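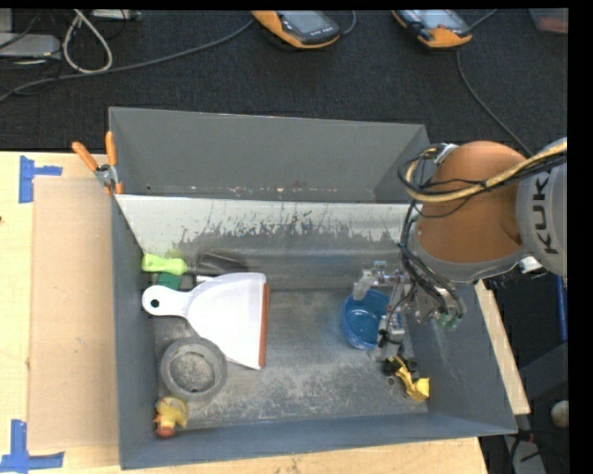
Chapter 3
Bins, Boxes and Loose Things

Most homes and workplaces have at least one container that takes whatever has no other place. It may be a drawer in the kitchen, a crate under the stairs or a metal bin on a bench. Things go into it quickly and come out slowly. A dustpan ends up next to a toy digger, and a bowl that belongs in a cupboard spends the winter with both of them.

This chapter is about mixed storage: what it is good for, when it stops working, and how to sort it. Chapter 2 dealt with shelves and rails, where every item can be seen from the front. A bin is different. You look into it from above, and what you see depends on what was put in last.

By the end of the chapter you should be able to:

describe the difference between mixed, grouped and single-item storage
choose a bin of a suitable depth for the things it will hold
explain what a divider does and where it should go
empty, sort and refill a mixed bin in a sensible order
judge when a worn container needs repair or replacement

3.1 What a mixed bin is for

A mixed bin holds things of different shapes, sizes and uses. It is the opposite of a cutlery tray, in which each compartment has one job. People often treat the mixed bin as a sign of bad housekeeping, but it has a proper use. It keeps a floor or a tabletop clear while work is going on, and it gathers things that need a decision later.

The trouble starts when the decision is never made. In the staff room of a day nursery in Trestville, Yen-ting Lui kept a record of one such bin from the spring until August. She wrote down each item as it went in and again as it came out. In that time 1,342 items were put in, many of them more than once, and over 70 were still there at the end. The items that stayed longest were the ones with no clear owner: lids, single gloves, parts of toys and a set of measuring spoons. The items that moved fastest were the cleaning things, which were wanted every day and had to be dug out each time.

Lui's record shows a pattern that we will meet again in Chapter 5. Things in daily use and things waiting for a decision do not share a container well. The first kind disturbs the second, and the second gets in the way of the first.

3.2 Shape and depth

A bin with sloping walls is wider at the top than at the bottom. This makes it easier to reach into, and round objects tend to roll towards the middle of the floor. The cost is floor area. Two bins with the same opening can have quite different amounts of flat space inside, so always measure the base as well as the rim.

Depth matters more than most buyers expect. As a working rule, a mixed bin should be no deeper than the length of your forearm. Beyond that, small things sink and are forgotten. If the bin will stand on a table, the height of the table has to be added, and a short person may not be able to see the bottom at all.

Open shapes such as bowls need some thought. A bowl standing upright in a bin becomes a second container and soon fills with clips and crumbs. Turned over, it hides whatever is beneath it. Where bowls must be kept in a mixed bin, stack them at one side. Flat-edged things such as dustpans can stand against a wall, handle upwards, if the wall is steep enough to hold them.

3.3 Dividers

A divider splits one bin into two or more compartments. It may be fixed or removable, upright or slanted. A slanted divider gives one compartment more room at the top than at the bottom, and the other the reverse.

Compartments need not be equal. A large front section and a narrow rear one suit many households: the front takes the mixed items and the rear is kept free for things on their way out of the room. The rear section only works if it is emptied often. Kittipong Sombatkul, who fitted out the storerooms at the Vasylenko furniture works in Clelberg, had the rear section of every bench bin cleared on Friday afternoon, whatever was in it.

3.4 Wear and cleaning

Metal bins last a long time but show their use. Hard objects dragged across the floor leave scratches and pale rubbed patches. Coatings wear first where things strike them most, often across the middle of a divider. Scuffs of this sort do no harm to most contents. Rust is another matter. Look for small specks along the bottom edges, where damp and grit collect, and brush them out before wiping. A bin that is going to hold cloth, paper or anything used for food should have a clean liner.

Wipe from the back to the front and let the bin dry before refilling it.

Key words

Mixed storage: a container holding items of different kinds.
Grouped storage: a container holding items of one kind or for one task.
Rear section: the compartment furthest from the user.
Working rule: a guide that is right often enough to be useful.

Before you read on

Find a mixed container at home or at work. Without taking anything out, write a list of what you think is in it. Keep the list, as you will need it for the sorting exercise in section 3.5.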